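Notes on the Grirkton tool roll set, May 2018. Maintained by Natalie Naylor. Read the "Known problems" part before you build anything on this.

The set covers one activity: small hand tools and the fabric roll they are kept in, on a pair of pushed-together tables. The roll is black with orange edging and has a row of narrow pockets. Four samples:

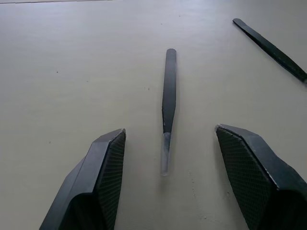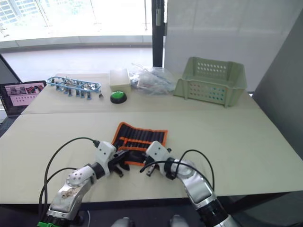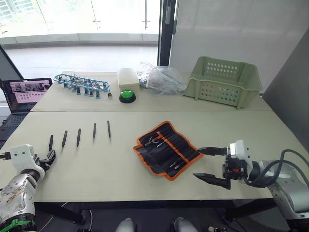
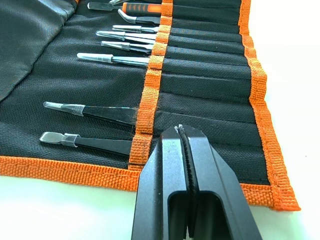

## What's in it

| Item | Value |
|---|---|
| Clips | 473 |
| Clips with a usable task label | 322 |
| Sites | 1 (Grirkton) |
| Label language | English |
| Views | head, wrist |

Each clip has a folder with the video, a `label.txt` and a `notes.txt`. A lot of the notes files are blank. I left them blank instead of guessing.

## Labels

Howard Rowbotham wrote the original label list. It has four entries:

- `take_out`
- `put_in`
- `line_up`
- `roll_handling`

I have doubts about `line_up`. The third sample carries it, and the five tools there do lie in a diagonal row with fairly even gaps. But you can't tell from a row whether somebody meant to make a row or just set things down one after another. Howard says the label describes the result. Phyllis Fairclough labeled her share by intent. Both kinds are in the set and I can't separate them.

`roll_handling` is a catch-all. Opening, flattening, straightening and plain nudging all went in there. If you need those apart, you will be relabeling.

## Tool names

The files call everything a "driver." I wouldn't trust that. The slim black ones could be screwdrivers or something closer to a stylus, and the one in the first sample has a pale, see-through-looking lower end that might be a tip or might be a sleeve over it. We didn't keep a parts list. Use `tool` as the class name and you won't be wrong.

## Known problems

1. **Black on black.** Dark handles in a dark roll are hard to pick out from the head view. Box quality is poor there. Hsin-yi Tse checked 71 clips and redrew most of the boxes. The rest have had no second look.
2. **Pocket counts.** Ignore the `pockets_full` field. It was filled in from the head view, and the pockets are much easier to read close up, as in the fourth sample, where you can see tools seated on one side of the orange strap and empty channels on the other.
3. **The roll doesn't lie square.** In the second sample it sits a little askew on the table. The `roll_angle` field says zero for every clip in the set, so it's a default value that never got changed.
4. **One roll.** Anything that learns "orange edge means tool storage" will do fine on this set and fall over on the next one.
5. **Plain near table.** There is very little clutter on it, and the same few things sit on the far one. Don't expect the results to carry over to a real bench.

## About the "complete" tag

An earlier copy of this file, passed around as Demo, said the set was complete and would reach 800 clips by June. I have no idea where 800 came from. There was no plan for that many. If you have the Demo copy, delete it, because its split files also put clips from the same run in both train and test.

## Splits

`train.txt` and `test.txt` are split by run. No validation list. Make your own and say how you made it.

## Requests

Sheila Kershaw handles copies for Caltdale and Kongkaew. Corrections to labels come to me, with the clip number and what you think it should say. "Looks off" is not enough to act on.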